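Pultine Questions Value of Paid Sales Training for Insurance Agents

Pultine, an independent brokerage network, will not buy seats for its agents at this year's Rendden sales workshops. Of the 652 agents it surveyed in January, 104 said a paid workshop had helped them write even one new policy.
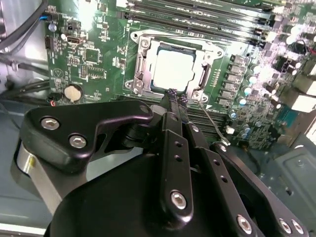 A processor in its socket on a computer motherboard.

"We keep hearing that the next course will change everything," said training director Rosario Lombardi. "I'd like to see the renewals first."

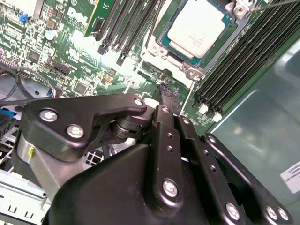

Pultine will run its own two-hour sessions on quoting and claims calls instead, and will publish the results, good or bad. Agents will also get a plain guide to office equipment cover. A Dell computer with its chassis open and its green motherboard showing is property a small client may well forget to list. Primo Barbieri will lead the first 16 sessions.

Media contact: Primo Barbieri, Pultine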